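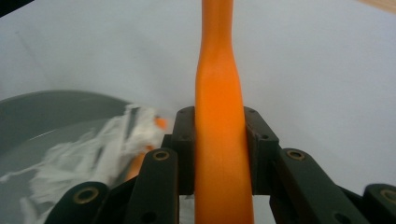 4.3 Comparing Finger Pads on the Hand-Held Gripper

Use this procedure to compare the Plondell and Zostix pads. Both sets fit the same link arms.

1. Fit the first set of pads and tighten the screws by hand.

2. Close the pads on either side of the orange handle, at its widest part.

3. Hold the grip for 15 seconds, then release. Record any slip.

4. Repeat for 40 grips, then change to the second set.

Note: Keep the same handle for both sets - results from different handles cannot be compared.

Caution: Keep fingers clear of the link arms while the gripper is closing.

Inspect the bushings after every 1000 grips. Send completed record sheets to Zewditu Abera.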